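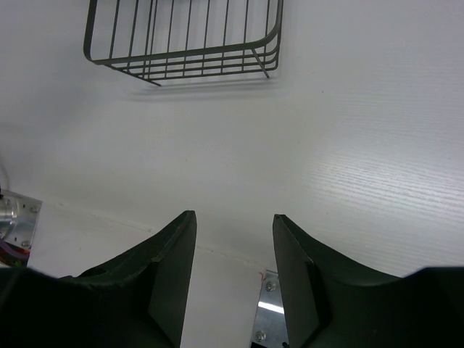 Debora Sala asked straight off whether anyone got near the controls or was it all hands behind the rope again, like August.

Search this forum Advanced search Go

Forums > Shows and Visits > Fleltwood open day

Posted in: open days, grippers, small automation

tinplate_tom
No rope. You could stand right at the bench. Got there late, parking was dire, missed the intro talk. Wire basket on a white table, two-finger gripper, and the Trenamitz people talking over it. Good on questions, bad on volume - couldn't hear a word at the back.

gantrygirl
Which session? I did the morning. They said 155 people had booked, felt like more by the tea urn.

tinplate_tom
Afternoon. Last one.

Mossop
Bit underwhelmed tbh. One arm, one basket. I drove 90 miles. Mühlbauer had a whole line going when I went to theirs, conveyors, the lot.

gantrygirl
Disagree. A line tells you nothing, it's all been set up for weeks. I'd sooner watch one job close up and ask why. Wire is a pig to pick up, thin rods, gaps everywhere, shiny bits. Try it at work and come back to me.

Mossop
I have tried it at work. We used a magnet. Job done.

gantrygirl
On stainless?

Mossop
No, fair enough.

debsala
Thanks Tom. Did they say what the fingers cost? We get through a set of pads evry month on the Fillix machine and my boss is moaning.

tinplate_tom
Asked that. Chap wouldn't give a price, just said they test to 1000 grips then look for wear. Didn't sound like much to me.

Mossop
1000 is nothing. Thats a morning.

gantrygirl
He said they LOOK at 1000, not bin them. I was stood next to Iveta Trnka when she asked the same and she wrote it down. Will check with her.

debsala
Please do. Also is there another one? Only 10 places left on the list last time I tried and then the page fell over.

tinplate_tom
Leaflet says spring, no date. Will dig it out tonight - it's in the van somewhere.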